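The Slow Train to Grurholm

I should confess that I only got on the slow train because I missed the fast one. The express out of Udville leaves at 9, and I was still in line for a cinnamon roll, so there I was with sugar on my coat and a three-hour ride ahead of me on the old valley line (the express does it in half that).

I've ridden it four times since, on purpose!

The thing about the valley line is that people talk. Maybe it's the seats, which face each other in fours, so your knees are practically introduced before you are. On my first trip I sat across from Kelly Queiroz, a retired school nurse who takes the train every other week to see her sister. She had a thermos of soup and strong opinions about every station. Sirside has the good bench. Jasińska has a bakery right by the platform, and if you stand at the door of the front car you can get there, buy a poppy seed bun and be back in your seat before the whistle.

"You have to have the right change," she told me. "They won't wait for you to dig around."

I didn't have the right change. I watched her eat hers.

After Jasińska the track climbs and the train slows to a pace I could match on a bicycle. Phones stop working for a good stretch. The first time, I kept checking mine like a fool, but now I put it away before the tunnel and bring a paperback that I mostly don't read. 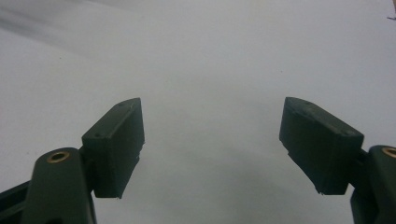 Kacper Grabowska has been a conductor on the line for 12 years, and he still punches paper tickets by hand. He let me try the punch once and I mangled my own ticket – he took it anyway. He told me winter is his favorite season up there, especially February, when the day-trippers stay home and he knows most of the passengers by name.

Grurholm itself is tiny. There's one main street, a café with a very fat tabby in the window, and a footpath down to the river that takes 30 minutes if you don't stop, and I always stop. I usually have lunch, walk down, walk back up complaining, and catch the afternoon train home. Last time I had exact change for the bakery in my left glove the whole way, and I got the last poppy seed bun.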